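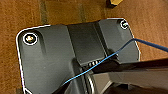
The price on a robot quote is the smallest number you will deal with. I have sat through enough budget meetings at small shops to believe this, and I still see the same mistake every time a first arm gets approved. Somebody adds up the arm, the controller and the gripper, puts a box around the total, and calls it the cost of automating.

Naciri, a packing shop I advised last year, did it by the book. Unathi Hendricks, the operations manager, got three quotes, compared reach and payload, checked references and picked the middle bid. The arm came in under budget. By August the project was over budget anyway, and nothing on the invoice for the arm had changed.

What had changed was everything else. The fingers that came with the gripper did not suit the cartons, so new ones had to be cut, then cut again. The cable to the wrist needed a longer run than the standard kit allowed. The bench had to be replaced because the old one moved when the arm stopped hard. A spare gripper had been crossed off the list to save money, and then the only gripper went back for service and the cell sat idle while it was away.

None of these are exotic. Any technician who has kept a cell running for a year could have written that list in advance. The trouble is that technicians are rarely in the room when the budget is written. The people in the room are used to buying machines that arrive more or less complete. A press or a saw gets bolted down, wired up and used. An arm arrives knowing nothing about your parts, and the work of fitting it to them falls on you.

So my first suggestion is to budget from the gripper back. Start with the thing that touches the part. What will it hold, how often will it be changed, who will change it, and what happens on the day it breaks? Once you can answer those, the choice of arm is fairly easy, and you may find that a cheaper one will do.

My second is to give cables and fasteners their own line. I know how petty that sounds to a finance department. But wrist cables flex all day, connectors loosen, and screws back out. At Naciri the parts spend in that category was 1292 dollars in the first stretch of running and 1068 dollars in the next. Those are not frightening sums. What hurt was that each purchase needed a separate approval, and one approval took longer than the repair.

My third is to pay for people's time out of the same budget. Joon-young So, the technician there, spent 30 hours on the cell before it did a full shift of useful work. Those hours were charged to general maintenance, so on paper the robot looked better than it was and the maintenance department looked worse. When the second project came up, the planners used the first one's paper cost as their guide, and they were short again for the same reason.

There is a fair argument on the other side. Salma Ouazzani, who handles purchasing at Traltadico, told me that if she put every cable and every hour into a proposal, no proposal would ever pass. Managers compare the robot to a person's wages, she said, and a full accounting makes the first year look bad. She would sooner get the arm in the door and find the rest later.

I understand that, and I have seen it work. It works where there is slack in some other budget and a boss who will forgive the overrun. Most small shops have neither. They get one try, and if the try goes badly the arm ends up under a cover in the corner while people go back to packing by hand. I have walked past several of those covers.

If a full accounting kills a proposal, it may be that the proposal was weak. It may also be that the payback period was set too short. I would argue for 5 years on most equipment of this kind, provided the tooling is replaced along the way and that replacement is in the plan from the start. An arm that is looked after can outlast the product it was bought to handle - the fingers will not.

Naciri did keep its cell. It runs one shift now, with a spare gripper on the shelf and a small standing fund that Joon-young can spend without asking. Unathi is putting together the request for a second arm, and this time the first page is a list of parts.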